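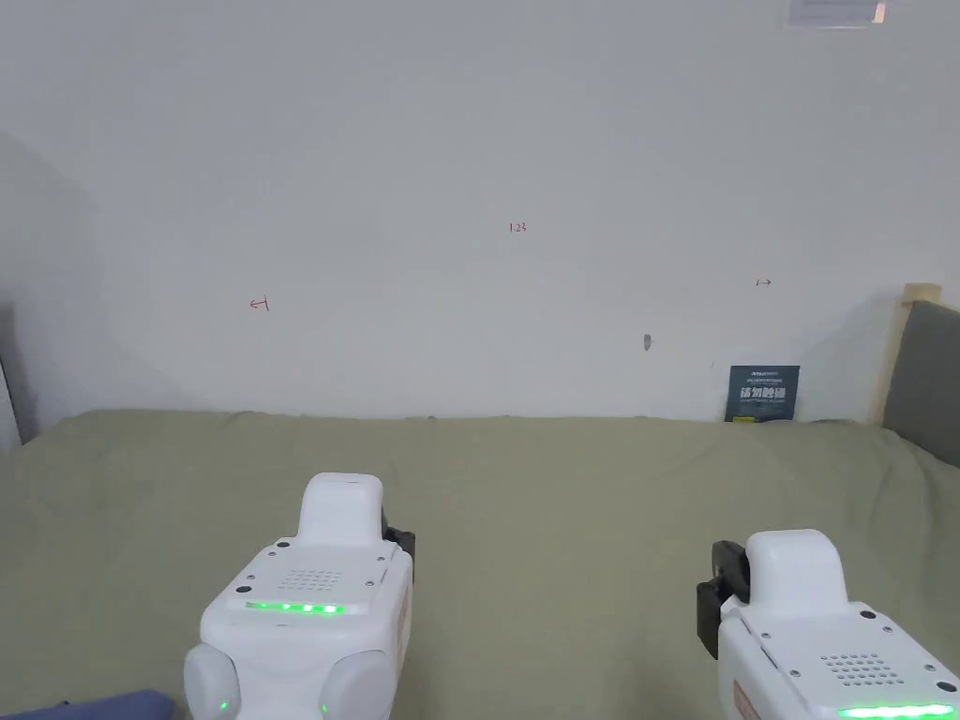 The bed with the green sheet on, and the wall behind it.

June, a little after 9 p.m.

Bedroom day. I put it off all spring and then did most of it between lunch and supper.

Started with the bedding because I can't think in a room with an unmade bed. The old gray set went into the rag bag. The fitted sheet had gone thin in the middle and the elastic was shot on two corners. The sage one is from Fallero, bought in the winter sale and left in its packet on the closet shelf ever since. I paid 33 dollars for it and I think that was fair. The color is grayer in daylight than it looked in the store. With the lamp on it goes greener. I like it both ways.

It is bigger than I need. I didn't iron it and I am not going to. It has some wrinkles and a few soft folds where I laid it over and didn't pull. My mother would have had it flat as a table. I tried smoothing it from the wall side and only moved the ripples toward me, so I left them. The back edge along the wall is not straight either. To fix that I would have to drag the bed out again, and I had already done that once for the vacuuming.

Under the bed: one sock, a library receipt, the cap from the hand cream, a great deal of dust. Also the Flovach catalog I accused the mailman of losing. I owe him an apology, though I only said it to myself.

Then the wall. I still have not washed off the red marks. There's 123 near the middle, and lower down a 1 with an arrow going left and another 1 with an arrow going right. They are small and you would not see them from the door, but from the pillow they are all I look at. I went at the left one with a damp cloth for a minute and got nowhere, and I was afraid of making a shiny patch in the paint. The can in the basement is Promow matte white and there is maybe an inch left in it. I want to try it behind the door first to see if it still matches. If it doesn't I will have to do the whole wall, and I don't want to do the whole wall in June.

Otherwise it is a good plain wall. I keep thinking about what to hang there and then not hanging anything. The Pattinasarany print is 80 centimeters across and would fit over the bed, but it's heavy and I don't trust myself with the anchors. I had it leaning in the hall for a week and walked into it twice. It's back in the spare room now, facing the wall. I may just leave this one bare through the summer. It makes the room feel cooler, and there's less to dust.

Closet after that. I only got through the top shelf. Two blankets to the donation box, one kept. The wool one needs airing before it goes away and it has to be a dry day. Found the spare pillowcases, which I had replaced in March thinking they were lost. So now there are too many pillowcases.

Washed the gray cases anyway, for dusters. The machine took ages, as it does on that setting. Electric bill came too, 191 dollars, more than last month. I put it under the magnet and did not think about it further.

Supper was eggs and the rest of the potatoes. Back hurts on the right side from moving the bed. I should have emptied the drawers underneath first and knew it at the time.

For tomorrow: paint test behind the door, second closet shelf, return the library book if the receipt is right about the date. Look for a blanket in something close to the sage. Not blue. I have enough blue.

Window is open. Going to read a chapter and turn in.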